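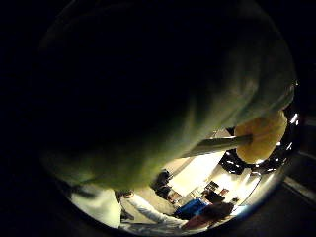 Washing and Reproofing Coated Outerwear: Notes for the Off-Season

Filed by Samira Nseir, Grikness Textile Care, 2024-08-10

Most rain jackets and shell pants come back to our bench in the fall with the same complaint: the fabric wets out and the wearer feels damp inside. In a large share of those garments the membrane is intact. The face fabric has lost its water repellent finish, and the outer layer holds water against the membrane. Water vapor from the body then condenses on the inner face. Late summer is a good time to deal with this, as drying is quick and the garment can be out of use for a day.

Terms. The membrane or coating is the waterproof layer. The durable water repellent, or DWR, is a separate treatment on the outer fabric that makes water bead and roll off. Washing and reproofing act on the DWR. They do not repair a membrane that is peeling, flaking or sticky to the touch. A sticky interior on an older polyurethane coated garment is usually hydrolysis, and no wash product will reverse it.

Testing before washing. Lay a sleeve flat and drip cold water on it from a spoon. Wait 2 minutes. If the drops stand up and run off when the sleeve is tilted, leave the finish alone and wash only if the garment is dirty. If the fabric darkens under the drops, wash first and test again before buying any reproofer. Body oil, sunscreen and detergent residue all attract water, and a clean garment often beads again after heat drying.

Washing. Empty the pockets, close all zippers and undo the cuff tabs. Run the detergent drawer out with hot water beforehand. Use a liquid soap made for technical fabric, or a plain unscented liquid soap with no softener in it. Powder can lodge in seams. Fabric softener leaves a film that defeats the finish. Wash no more than two garments at once on a gentle cycle at the temperature on the care label, then rinse twice. If foam is still visible in the second rinse, rinse again. Spin on the lowest setting. A fast spin can trap water in a waterproof shell and throw the drum out of balance.

Drying. Check the label. Where tumble drying is allowed, use low heat and take the garment out when the seams are dry, which takes longer than the panels. Where it is not allowed, hang it on a wide hanger in moving air, away from direct sun. Turn it inside out halfway through.

Reproofing. There are two types, wash-in and spray-on. Wash-in treatments cover evenly but also coat the lining, which slows wicking on lined jackets. Spray-on treatments go only where they are directed and are the better choice for anything with a mesh or brushed liner. Spray while the garment is still damp from the wash, wait 2 minutes, and wipe off the excess with a damp cloth. Shoulders, hood, cuffs and the area under pack straps need a second pass. Many products need heat to set, so read the bottle before skipping the dryer.

Bench results. In June we ran a small comparison on offcuts of nylon shell fabric, using the Getuvard spray and the Grotside wash-in. Each swatch was treated once, then put through repeated wash cycles with plain liquid soap and low heat drying, with a drip test after every cycle. The Grotside swatches began to darken after 6 washes. The Getuvard swatches lasted slightly longer on flat areas and failed earlier along stitched seams, where coverage had been thin. Swatches dried without heat did worse in both groups. We did not test abrasion, and offcuts are not garments, so the results should be read as a ranking only.

Storage. Hang shells loosely in a dry closet. A stuff sack is fine for a weekend but leaves creases over a season, and coatings crack along creases. Do not store a garment damp, and keep it away from furnace rooms and car trunks.

Seam tape. Lifting tape can be reset if the adhesive is still clean. Our Rugemalira workshop does this by the garment at a flat fee of $49, wash included. Bring the item dry, with a strip of masking tape marking each leak. The next intake closes when the rack is full.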